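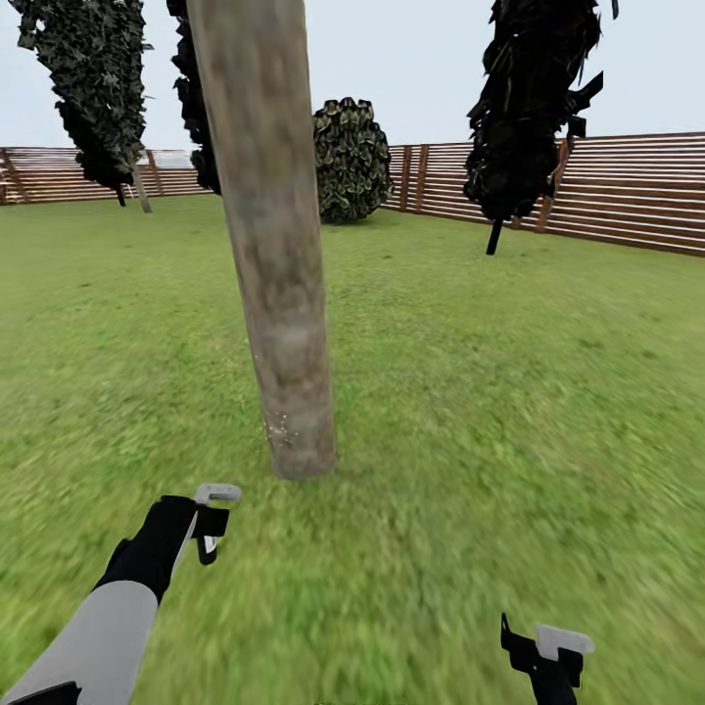
Figure 7.1 The simulated yard, with both grippers empty.

Chapter 7
Teaching by Demonstration in Worlds That Do Not Exist

Every field has a task it uses to embarrass its students. Chemistry has titration. Robot learning has putting one object into another, a job that a toddler will do unasked with your car keys and a drain. This chapter is built around one such task, a ball and a holder, and around a data set known as Zevemberg, which was recorded entirely in simulation and has caused its users a respectable amount of grief.

By the end of Chapter 6 you had a policy network and a loss function, and you may have felt that the hard part was over. What you lacked was anything for the network to imitate. Demonstrations have to come from somewhere. In our case they come from a person steering a two-armed robot model through a rendered lawn, one trial after another, until either the protocol or the person is exhausted.

The Zevemberg set holds 684 trials. Of these, 430 were kept for training and 234 for testing. Readers who enjoy subtraction will notice that some trials are missing from both groups. Those were thrown out after a physics fault let the ball sink into the holder wall, and Section 7.4 covers how to find such faults before your network learns to depend on them. It will depend on them. A learner has no manners about physics and will happily adopt a bug as a technique.

Why simulate at all? The lawn never needs mowing, and a dropped ball can be put back with a keystroke. A trial can also be replayed from its exact starting state, a courtesy the real world has yet to extend. The price is that contact between objects is only approximated. Grass becomes a picture of grass. A round holder becomes a ring of flat faces, and a ball touching it meets corners that the designer never meant to put there.
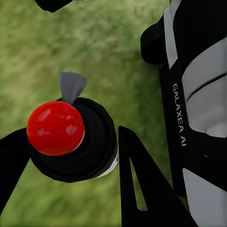
Contact is where most of our attention will go. Moving an arm across open space is easy to copy, and even a poor policy looks clever doing it. The trouble is concentrated in the last stretch, where an error of up to 2 millimeters passes without comment and a slightly larger one sends the ball off across the yard. If you average the error over a whole trial, those few bad moments vanish into the many good ones, and you can publish a lovely graph of a robot that drops things.

We therefore score each trial in two ways. Path error measures how closely the policy follows the demonstrator. Placement success asks only whether the ball stays in the holder after the fingers let go. The Wendiria baseline, introduced in Section 7.2, does well on the first and badly on the second. The Lustow method, in Section 7.3, gives extra weight to time steps near contact, and its paths are ugly. Its placements are much better.

Before reading on, you should be comfortable with the following:

Coordinate frames for two arms on one base (Chapter 3)
Supervised training of a policy (Chapter 6)
Losing an afternoon to a sign error (all chapters)

7.1 What Counts as a Demonstration

A demonstration is a time-ordered list of observations, each paired with the action the operator chose. The definition sounds harmless. It leaves open what happens when the operator hesitates, and operators hesitate a great deal. A pause before release is recorded as a string of nearly identical observations labeled "do nothing," and a network trained on enough of them learns to do nothing very well.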